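Guvden publishes free care guide for its desk-mounted robot arm

Imirent, 06/09/2021

Guvden has today released a free guide to looking after the Drundis, its small robot arm for ordinary desks. It covers setting the arm up, keeping it running well and replacing the parts that wear first, and we are really pleased to get it out of the door!

The guide grew out of questions sent in by owners since February. Most were about everyday things: where to run the cables, how tight the jaw screws should be, what to check after the arm has been left standing for a while. It has 7 short chapters, and none of them asks for more than a screwdriver, a hex key and a clean cloth.
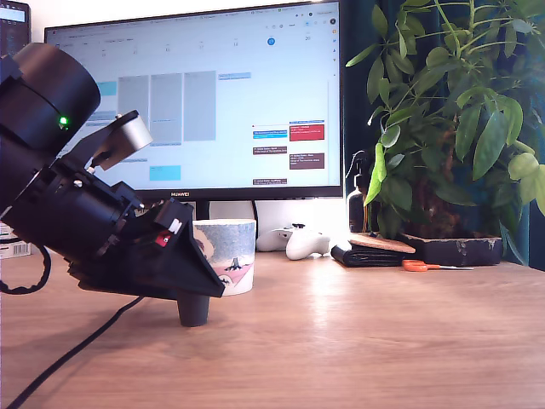 Setting up comes first. Owners are asked to bolt the base down, lay the cables flat with a little slack at each joint, and bring the arm to its rest position with the power on before trying any movement. The zero points are then stored from the control program, one joint at a time, starting at the base.

Looking after the gripper has a chapter to itself, and it is our favourite. We suggest checking the jaw screws every 300 hours of use and replacing the finger pads at 400. Changing both pads takes two screws each, and the old screws can go back in. If the jaw closes unevenly afterwards, the guide shows how to find the zero point again without taking the wrist apart.
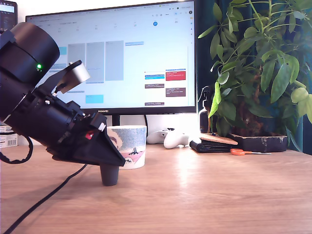 Sakai, which tried out an early copy in its own workshop, told us the cable chapter alone had been worth the read, and that it would have liked a longer section on noisy joints. That section has now been added, with advice on telling a dry bearing from a loose bracket.

Printed copies will go into the box with new arms. Present owners can download the guide from the Guvden support pages, where there is also a form for corrections. Please use it! The next edition will include the fixes owners send us.

ENDS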